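A Morning at the Sutthorpe Dye House

I have wanted to see the inside of the Kopecký dye house for as long as I've been messing around with indigo in my own kitchen, so when the newsletter said they were opening the doors for a weekend in February, I wrote my name down before I had even checked whether I could get there. Getting there was the hard part, as usual. The train goes as far as Sultau and after that you are relying on a bus that winds through every farm lane in the county, stops for what feels like a week beside a feed store, and finally drops you at the bottom of the hill in Sutthorpe with the mill chimney up ahead of you. I shared the climb with two sisters who quilt and a man carrying a very large thermos, and by the top we were all old friends.

The tour started at 10:30 in what used to be the wool store. Coffee first, thank goodness, and a tray of poppy seed rolls that disappeared fast. Our guide was Dagmar Lukáč, who has run the dye floor for 15 years and has the forearms to prove it (blue to the elbow on one side, and she says it never fully goes away). She speaks quietly, so if you go, stand near the front. I missed most of the history of the building by being at the back with my second roll, and all I can tell you is that there was a fire, and that the roof is newer than the walls.

From there we went down to the vats. I had pictured something like a big soup kettle, and a few of them are like that, but the main ones are sunk into the floor with a walkway between them, and the smell comes up at you in a way I can only call barnyard with a little bit of low tide. You stop noticing it after ten minutes. My coat still has some of it.

Dagmar spent a good long time on madder, which they buy dried and grind themselves. The trick with madder is temperature, and she was very firm about it – let the pot get too hot and the browns come out and spoil your red. They hold theirs for hours, turning the cloth the whole time. On the wall by the stove there is a board with the shade cards pinned up in order, and every card has a number in pencil. The one I fell for was 503, a kind of brick color with a lot of warmth in it. It was dyed on a wool and linen mix they get from Wanum, and I would have taken the whole bolt home if my suitcase and my bank account had agreed to it.

After lunch (soup, bread, a very good pickled beet) we were split into two groups, and mine went upstairs to Rosário Frade for the dip dyeing. She came to Sutthorpe to help out for one summer and never left. Dip dyeing is the thing where the color climbs up the cloth from deep to pale, and I had always assumed you just held the bottom in longer and hoped. Well, partly! But you also have to keep it moving the entire time, up and down a few inches, or you get a hard line exactly where the surface of the bath sat. Rosário wets everything through first, lowers it slowly, and then raises it a little at a time, so the hem spends the longest in the dye and the shoulders barely get a taste of it.

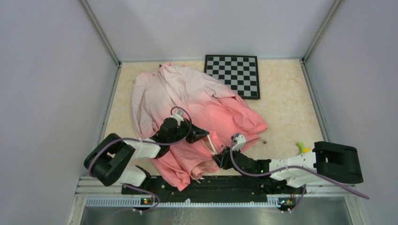
Pinks are harder than blues, she told us, and the corals are hardest of all, as the eye catches every little jump in the shade. She had us practice on cotton napkins. Mine came out with a stripe across the middle like a bathtub ring, and one of the quilting sisters made something so lovely that Rosário asked if she could hang it up in the window for the afternoon. I was only slightly jealous.

Somebody asked about fading, and the answer was longer than I can fit in here, but the short of it is to wash cool, dry in the shade, and don't fold a dyed piece the same way every time you put it away. She also said to go easy on the vinegar, whatever your grandmother told you. My grandmother swore by it, so I am still thinking that one over.

The shop is at the foot of the stairs and takes cash only. Small bags of ground madder, skeins, scarves, and a bin of seconds that I went through twice. I bought two skeins and a tea towel. Wear shoes you don't care about, bring a layer for the wool store because it is not heated, and check the last bus back to Sultau before you sit down for more coffee. We had to run for ours, thermos and all.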